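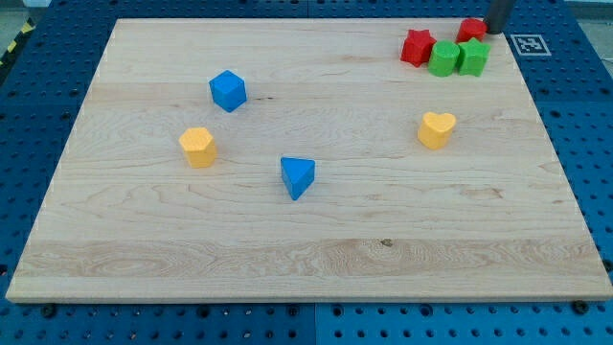

About Skevance

Hi, and thanks for stopping by! I run Skevance, a small test shop where we try out robot grippers, arms, cameras and controllers for people who are thinking of buying them. You tell us what you need to pick up and where it has to go, we set up the gear side by side, and you get a plain report with numbers in it. We don't sell any hardware and we don't take a cut from anyone who does.

How we got here

I used to work at Hestard, a packaging company, where my job was keeping the pick-and-place cells running. We bought a gripper there once on the strength of a really lovely video. It did great with the boxes in the video. Our boxes were a bit shinier and a bit softer, and I spent most of a summer fiddling with finger pads and swearing at a controller. After that I started borrowing demo units and running my own trials on a bench in the evenings, and then other plants started asking if they could see my notes. One thing led to another, and Skevance got its own door, its own coffee maker and 2292 square feet of floor.

What we do all day

Mostly we pick things up and put them down again. A normal comparison is 200 picks per gripper, per object, with the objects moved between picks so the arm can't get lucky. If you need to know about wear, we go to 3000 and swap in fresh pads halfway to see if it makes a difference (it often does, more than I'd like).

We like to start with painted wooden toy blocks on a maple board. Cubes are easy and nearly everything can grab a cube. Cylinders are fine until the fingers come in a hair off center. Stars are where the fun starts! Two flat fingers can land on a pair of points, or on a point and a notch, and the block twists as it closes. Hearts are sneaky in the same way, so I always want a heart on the board. Then we push a few blocks up against each other, and you find out very quickly whether the fingers are too fat to get in between.

The board itself matters too. A camera that does a lovely job on a plain gray mat can get fussy over wood grain, and I'd much prefer to learn that on our bench than on your line. The board sits on a blue table full of holes, and there's a printed marker on the table so we can tie the camera's idea of the world to the arm's. We check that calibration at the start of every session and again after lunch. Yes, after lunch. Someone always leans on something.

Once the blocks are done we move on to your parts, which is the bit you're paying for. Send us more than you think we'll need. We have dropped, squeezed and scuffed a lot of customer parts over the years and I won't pretend yours will come back perfect.

What you get

A report, usually 46 pages, with the pick rates up front and all the ugly details in the back. Every miss gets a line: which object, which way it was turned, what the fingers did, what the controller said it was doing (these two don't always match). You also get the raw video, and an hour on the phone with me if you'd like to argue about it. People do, and I enjoy those calls.

We keep our settings the same for each unit in a comparison — same arm speed, same lighting, same board — and if a maker tells us their gripper needs something special, we run it both ways and print both results.

Side projects

Tolura is our home-grown logging software. It ties the camera pictures, the force readings and the arm position to one clock, and we got so tired of lining those up by hand that we wrote our own. It's a little clunky to look at, but it works, and customers can have a copy to read their own data.

Coutinho is our open bench program for schools and tiny start-ups. Bring your own gripper, use our arm and table for a day, and keep everything you measure. We began it in September and the calendar filled up faster than I was ready for, so please write early.

Come see us

Visits are welcome on any weekday, just send a note first so we can stop the arm and find you a pair of safety glasses. Please stay behind the yellow and black tape while things are moving. If you have an odd part that nothing seems able to hold, bring it along in your pocket. I keep a shelf for those.

Page last updated November 1, 2021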